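Progress report to the Eklund fund: household scales and postage weights, second period

May 8, 2024
By the project lead, Clillell Consumer Advice

This report covers the work done since our last one, up to the end of April. The grant pays for a question that sounds dull and has a fair amount of money in it: do people who sell small things from home pay too much postage since they weigh their parcels badly? The application said yes, with some confidence. I did not write the application, and I was less sure then. I am still less sure now, and I would like the fund to read what follows with that in mind.

What was promised and what was done

The plan had us recruit home sellers in two places, Brakero and Skurura, have each of them keep a postage diary, and compare the weight they declared with the weight we found when we checked the same parcels. We signed up 20 sellers. Six of them are in Skurura and the rest are in Brakero, which is lopsided. The plan called for an even split. Skurura has fewer people selling from home than the planning notes claimed, and the notes do not say where the claim came from. I have looked for the source and have stopped looking.

The diaries now hold 1022 parcels. That is a decent pile, but it is not spread evenly. Two sellers of craft supplies account for a large share of it, and both of them send the same few things over and over. A padded envelope of beads that goes out every other day tells us very little the tenth time. When we come to the final figures I intend to show them with and without those two sellers, and if the result depends on them I will say so in the first paragraph.

Ten of the sellers were also asked to do a second round, weighing each parcel twice on different days before sending it. Four did it properly. The others did it for a week or so and then drifted back to their usual habits. We pay them a small sum for the diary and nothing extra for the second weighing, so I can't blame them. The budget has no line for it.

What the numbers say so far

Most parcels were declared in the right price band. That was the first surprise for those who liked the application, and it makes the big claim hard to keep. Sellers who got it wrong nearly always got it wrong on the high side, paying for a heavier band than they needed. When we asked why, the common answer was fear of a surcharge landing on the buyer, followed by a bad review. One seller in Brakero bumps everything up a band as a matter of policy and treats the cost as insurance. She has worked out that it pays for itself. I checked her sums and could not fault them.

This matters for how we talk about the results. The application speaks of money "lost" to poor weighing. Some of that money is being spent on purpose by people who know what they are doing. A leaflet telling them to weigh more carefully would be no use to them and might annoy them.

There is a smaller group where the scale does seem to be at fault. These are people using old kitchen scales with a dial, or bathroom scales, where they stand on them with the parcel and without it and take one number from the other. For anything light that method is close to guessing. Even so, the guesses mostly fell in the right band, as the bands are wide.

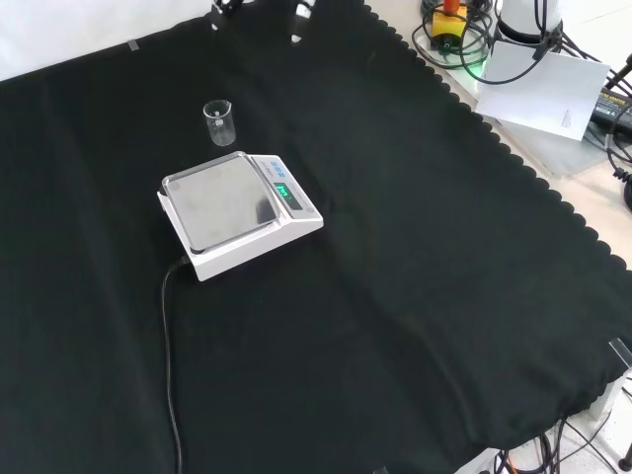
I would be careful about the next step the plan describes, which is to hand out digital scales and measure the savings. We can hand them out. I doubt we can measure the savings in the time left. A seller who knows she is being studied will weigh more carefully for a few weeks whatever she is given, and we have no group of sellers who get a visit and no scale. I raised this at the start and was told the budget would not stretch. It still won't, but I would prefer to give out fewer scales and have something to compare them with.

Checking our own weights

The fund asked in its reply to our first report how we know our own numbers are right. Fair question. We check against a set of reference weights at the start and end of each visit day, and write both readings on the day sheet. On three days the end reading was missing, and I have taken those days out of the main count. On one further day the two readings disagreed by more than we allow, and that day is out as well. It made no difference to the pattern.

The larger source of error is wrapping. A seller tells us the parcel is ready, we weigh it, and then another strip of tape goes on, or a thank-you card, or a second layer of paper when it looks like rain. We found this out by accident in Skurura, and I suspect it was happening all along. From April on, we ask for parcels sealed and labeled. Anything gathered before that should be read as slightly light, and I have no honest way to correct it after the fact.

The leaflet

A draft leaflet was due this period and a draft exists. I am not pleased with it. It was tested on a handful of sellers, who were polite. Asked a week later what it said, most remembered that there was a drawing of a parcel. The section on price bands goes out of date each time the prices change, so we would be printing something with a short life and asking people to keep it by the door.

My suggestion is to cut it down to a single card with no prices on it at all – weigh it sealed, round up to the next gram, look up the band on the day you send. If the fund would still like the full leaflet, we will finish it, as it is in the agreement. I would only ask that the print run be small.

Money and time

Spending is under plan, mostly from travel that did not happen. With so few sellers in Skurura there was less reason to go. Staff hours are over plan by about the same amount, nearly all of it spent typing up paper diaries. We had offered an online form and hardly anyone used it. The form cost more than the typing would have, and I would not build another one for a group this size.

The end date still holds if the handing out of scales begins next month. If the fund agrees to a comparison group, we will need a little longer, though no more money.

What I am asking the fund to decide

First, whether we may hold back scales from half of the remaining sellers until the end, so there is something to compare against. They would all get one in the end.

Second, card or leaflet.

Third, whether the phrase "savings for every home seller" can come off the project page. It was written before there was any data, and the data we have does not support it. Some sellers overpay by mistake, a few overpay by choice, and most pay what they should. I would like the page to say that, or to say nothing until we are done.

The day sheets and the cleaned diary table are ready to send if anyone at the fund wants to go through them. I hope someone does. The last report was accepted without a single question about the recruiting, and there should have been several.

Related items
Progress report, first period
Original application and budget
Diary form for sellers (paper version)
Price bands and small parcels: background notes
Brakero home sellers: what they told us
Notes on the Skurura visits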